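Friday was supposed to be a rest day. Then I opened the cabinet over the desk looking for a stamp and a hand cream fell on my head, so I spent the whole morning throwing out bottles instead!

I don't know how I end up with so many. Vitamins I took for a week, a lotion Noemi brought me back from Flondbridge (sorry, Noemi, it smelled like soup), two kinds of glue. I lined up everything I wasn't sure about and gave myself until 11 to decide. If I couldn't remember using a thing since September, out it went.

The other half of the job was getting a little bin up on the table, right where I sort. I used to drop things in a bag on the floor and then fish half of them back out an hour later. With the lid open next to my elbow it's so much faster, and I don't get to change my mind on the walk to the kitchen. 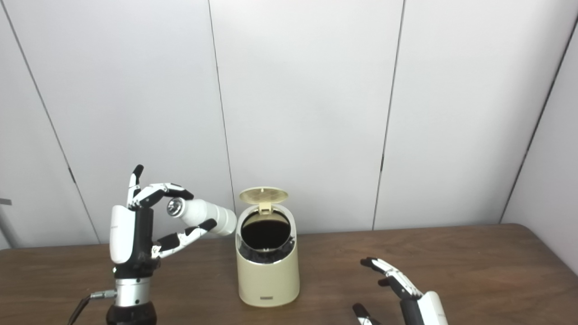

I do line it with a regular black bag, way too big, and fold the extra over the rim. Emanuel keeps telling me they make small ones. I have a roll of the big ones from Grillitz and I'm going to finish it, Emanuel.

Caps were the annoying part. Our recycling place wants some on and some off, and I had to look it up 4 times before I wrote it on a sticky note inside the cabinet door. Next up is the drawer under the phone, where I'm pretty sure the stamps are. I still haven't mailed that card.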